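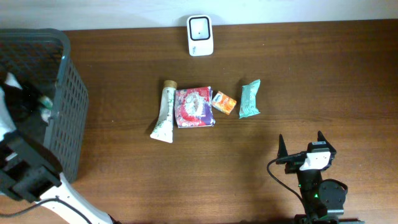
Mahtab Taheri wrote to us in May to ask why on earth a town the size of Derport still had no proper place to swap unopened toiletries, when every second household has a drawer full of them. Fair question, Mahtab. I read her note over breakfast, forwarded it to the rest of the Killis crew, and by lunch we'd more or less decided to do something about it.

So I'm very happy to announce the Derport Bathroom Swap, opening Monday in the front room of the old Tomar building on Brirnorell Street. Doors open at 9 a.m. and we'll keep going until the kettle runs out (or 3 p.m., if you want to be formal about it).

You bring in whatever you've been given, bought on special or simply gone off the smell of -- hand cream, soap, shampoo, toothpaste, tissues, that sort of thing -- and you take home something you'll use. It has to be sealed and in date. No medicines, no razors, no perfume testers please. Bringing nothing is fine too, and you won't be asked why.

We ran a trial at the library over summer and 787 items went across the table, 45 of them bars of lavender soap, so if you're a lavender person you'll do very well out of this. Whatever's left at the end of the day goes to the women's shelter and the men's hostel, who've both sent us a list of what they're short on. Deodorant is top of both. Conditioner comes next.

"I've got three nephews and every one of them gives me bath salts," said Hywel Hopkin, who'll be on the door. "I haven't got a bath."

Sneha Pathak has organised the shelving and printed 500 flyers, so you'll probably find one in your letterbox before the weekend. Igor Rusnák is doing pick-ups for anyone who can't get into town. Leave your name and street on our answering machine and he'll ring you back, usually after tea.

Parking is behind the bakery. The ramp is on the left-hand side of the building, and the side door sticks a bit so give it a shove!

Media enquiries: Vinzenz Lanz, Killis, Derport. Mornings are best.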